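The Writing Room Walk-Through: My Checklist, With Comments

By Saoirse Dunne
11/12/24

14 comments | 80 shares

I promised our writing group I would type this up after we got the keys to the new room at Tremska, and it grew (as my lists do). It's a safety checklist for a place where people write: a rented room, a shared library table, the corner of your bedroom. I love this stuff! I did the whole walk-through with a mug of tea in one hand and came home wanting to check everybody's desk.

Mark each line OK, FIX or ASK. My own marks and comments are underneath.

CHAIR AND DESK

[ ] Chair does not wobble, tip or sink when you lean back
FIX. The green one sinks so slowly you don't notice until your chin is level with your draft. I wrote 2 pages in it before I caught on. It has a note taped to it now.

[ ] Feet reach the floor, or a footrest
OK. A fat dictionary works very well, and I finally have a use for mine.

[ ] Screen or page at a height where your neck stays straight
ASK. Longhand people, this one is for you too! Tiburcio Villaseñor writes everything by hand and swears by a slanted board. I tried it for one chapter and my shoulders felt wonderful.

[ ] Wrists not resting on a hard desk edge
OK for most of us. Mine was a FIX at home, so I folded a dish towel along the edge. Ugly, but I'm keeping it.

LIGHT

[ ] Lamp reaches the page without shining in your eyes
OK. Move it to the side opposite your writing hand and you lose the shadow too.

[ ] No bare or cracked bulbs
OK, all covered.

[ ] Enough light to read your own handwriting at the end of the evening
FIX. Pass your notebook to the person next to you and see if they can read a line in the far corner. We couldn't, although in my case it may have been the handwriting.

CORDS AND POWER

[ ] No cords across the path to the door
FIX. Three laptops, one outlet, and everybody had brought the longest charger ever made. We've moved the tables closer to the wall.

[ ] Power strips not plugged into other power strips
OK now. I'm saying no more about it.

[ ] Space heater plugged straight into the wall and 3 feet from any paper
ASK. I've written to Makowska, who handle the building, about whether we're allowed one at all. November evenings in there are brisk.

SHELVES AND PAPER

[ ] Tall bookcases fixed to the wall
FIX. The one by the window rocks if you pull a book from the top shelf. Please leave the top shelf alone until it has been screwed in.

[ ] Heavy boxes stored low
OK. Old copies of Sastby, our little magazine, came down from the cupboard. Almost 50 of them, and I stopped to read my first published story, which was terrible and which I adored.

[ ] Manuscripts away from heaters, candles and drinks
OK, except for my tea.

TABLETOPS

[ ] Surface smooth, no splinters or sharp corners

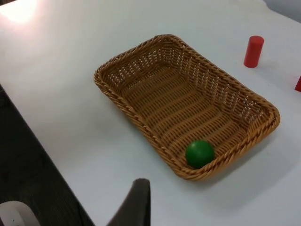
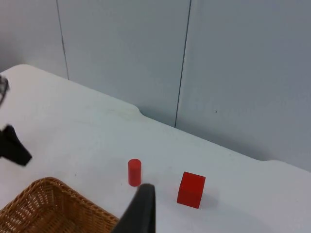
A pale tabletop and a wicker basket, both times. 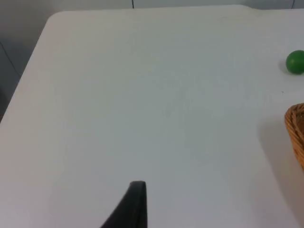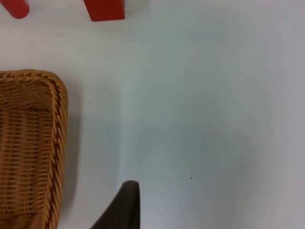 [ ] Craft knives and scissors put away with the blades covered
FIX. We make our chapbooks by hand, so there is always a blade out somewhere. Tiburcio is bringing an old pencil case with a zipper, and it will live in the drawer.

[ ] Stapler jams cleared with a tool and never a thumb
ASK me how I know.

GETTING OUT

[ ] Everyone knows both exits
OK. We walked them together and it took less time than choosing a writing prompt.

[ ] Door opens from the inside without a key
OK.

[ ] Breaks
I added this one myself. Stand up between scenes, look out at something far away, shake your hands out. I get my best lines on the way to the kettle, and my back is much happier — try it for one session!

If you use this for your own room, change anything you like. The Rasero group has already asked for a copy, and they want a line about cats on keyboards, so I'll be adding that as soon as I work out whether it goes under power or paper.

2 people are following this post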